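Does pretraining on simulated wrist camera video really cut the real demos you need?

Posted in Robot Learning Help, 3 replies

Farzad Farahani

I run a small automation group at a parts distributor and I've been handed the Cloltau write-up with a sticky note on it that says "can we do this?" For anyone who hasn't read it, the claim is that you train a grasping policy mostly on rendered video from a fisheye camera mounted on the wrist, then finish it with 50 demonstrations on the real arm, and it does as well as a policy trained on a much larger pile of real demonstrations.

I have a hard time buying it. Every sim-to-real result I've tried to reproduce fell apart as soon as the lights in our building were different from the lights in theirs. The write-up tests on 4 objects. It gives one success number per object and no spread. It says the camera model was "matched" to the real lens and doesn't say how. The baseline policy is described in a single sentence.

What I want to know before I spend a quarter on this:

Is the 50 demos figure something other people have seen, or did they pick the point on the curve that looked best?

Does the fisheye matter, or would any wide lens do?

If I do try it, what should I measure so I don't fool myself?

We have one arm, a parallel gripper and a license for Skovier. I can get time on the cell after 4 p.m. most days and all of Thursday.

Thanks in advance. Please don't just link me the paper again.

honix_user

We did it and it worked great. Just randomize everything, textures, lights, table color, and use more data. Sim is the future, real demos are a waste of money. Skovier is slow though, you should switch.

tobacco_road_controls

I'd ignore most of the reply above, except that Skovier is slow.

I spent a good part of last winter on this method and I came out less impressed than the authors and a bit more impressed than you are. Taking your points in the order I care about them.

The 50. I don't think they made it up, but I wouldn't plan around it. The number of demos you need depends on how much your real starting positions vary. Cloltau's starting positions, as far as I can tell from the appendix, vary very little. When I let the object sit anywhere on the table and at any angle, 50 wasn't enough for me. When I put tape on the table and kept to it, 50 was plenty, and so was a smaller number. A claim that holds only with tape on the table should say so in the abstract.

The baseline. You're right to be bothered. Their real-only policy gets the same training schedule as the pretrained one, which means it was tuned for somebody else. I gave mine its own learning rate and the gap got a lot smaller. It didn't close. I'd call what is left a real effect, just a modest one, and I would not defend it in front of a person who signs checks.

The lens. Get this right before anything else, it's where most of my lost weeks went. A wrist camera that wide bends straight lines badly, and it bends them most away from the center. If your renderer makes a normal view and you warp it afterward, you lose the outer part of the picture, or you smear it. Render with the lens model from the start. Calibrate your own camera too. Two units off the same order gave me different centers.

Then look at your training pictures by eye, lots of them. I mean at the size the policy gets them. People check that the loss goes down and never look. 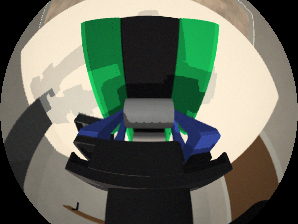 Why use a round image for a policy that takes a square input?

The black corners cost a few wasted pixels, and cropping them away would throw out the sides of the view as well, where the table edge and the fixtures give the policy its bearings. Leave the circle whole and mask the same area in the real camera feed so both sources match.

Shadows are the other thing I'd argue about. The write-up says randomizing the lights took care of them. I don't think they tested that. With a camera this close, the gripper's own shadow lands on whatever you're reaching for, and a policy can learn to lean on it as a distance cue. Mine did, I'm fairly sure, since moving one lamp in the real cell made it close the fingers early. Try that on purpose: train, freeze the policy, move a lamp, run it again.

What to measure, if you go ahead:

Train at least 3 seeds for each condition and report all of them. My worst pretrained seed lost to my best real-only seed, and you can't see that kind of thing in one number per object.

Run the two policies in mixed order on the same day, with someone other than you placing the objects.

Decide what counts as a grasp before the first run. Cloltau counts it when the fingers close on the object. I count it when the arm has lifted it and still has it at the drop point. Those give you very different tables.

Hold back an object with a shape that isn't in the sim set at all. All 4 of theirs have close cousins in the training assets, so I wouldn't read "unseen" too generously.

Your Thursday is enough for one honest comparison if the policies are trained ahead of time. I'd do the real-only baseline first. If it's already good enough for your parts, you can hand the sticky note back.

Farzad Farahani

The grasp definition alone explains a lot, thank you. I missed that completely. Did you use the Zarei calibration board or something homemade? Ours is a printed sheet taped to cardboard and I'm starting to suspect it.

tobacco_road_controls

Homemade, but glued to a glass plate. Cardboard bends. Redo that before you trust any lens numbers you've got.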